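Keeping the kitchen table clear (well, mostly)

My table is where everything lands - mail, keys, half a bag of onions, somebody's homework. I've tried all kinds of systems over the years and the only one that has stuck is giving the strays one tray in a corner and leaving the middle alone. Mine gets emptied at 7 every evening, before I start on dinner, and whatever has no home by then goes in the junk drawer.
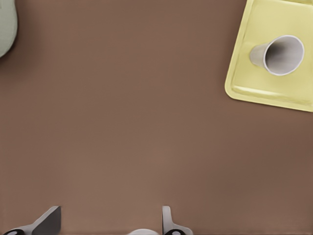
Wiping down

I use a squirt of dish soap in a bowl of warm water and a cloth wrung out really well. Go with the long side of the table, then dry it right away with a second cloth! I used to skip the drying and wondered why I had streaks all the time. For sticky spots (jam, in our house) lay the damp cloth on top for 3 minutes and they lift without scrubbing.

Dull patches and smudges

Brown tables are great at hiding crumbs and terrible at hiding greasy fingers. You have to get your head down low by the window to find them all.

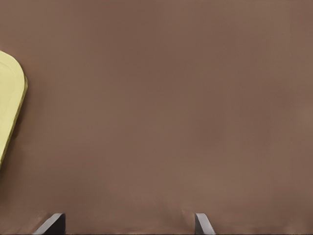 My neighbor Tudor Ciobanu swears by white vinegar, one part to three parts water, and it does cut the grease nicely. Try it underneath first if you don't know what finish you've got, and keep it off natural stone and waxed wood altogether. I mix up 200 ml at a time in an old spray bottle and it lasts me most of January, even with the holiday candle wax still turning up in odd places.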